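Skirmish Campaigns > Rules Questions
Topic: Do hired guns keep their XP between games?

fistik_fan
Tuesday's game again. My opponent brought the Trimton bounty hunter, 205 points of him, with every skill he picked up in the last 2 games. I say a hired gun starts fresh each time you pay him. He says I'm a sore loser. Both can be true.

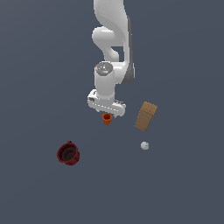
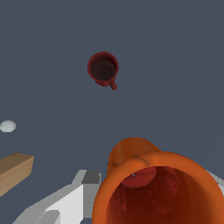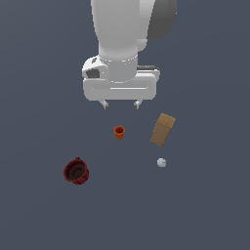
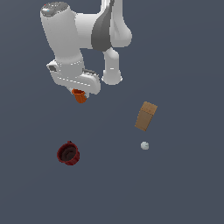 Anyway, the Fistik book says mercs "return to the pool" after a battle. To me that means they go back to the printed stats.

astmont_irregular
Returning to the pool is about who can hire him next. He doesn't forget how to shoot on the way there. We've let them keep XP for 8 games and the sky is still up.

fistik_fan
Whose gang wins those games?

astmont_irregular
Mine, mostly. I don't see the relevance.

grubby_dice
We play the Manalo house rule: he keeps the skills, but his fee goes up 20 credits per skill. By June no one could afford him and the argument died of natural causes.

fistik_fan
I could live with that — he'd cost more than my whole gang. Will put it to the group.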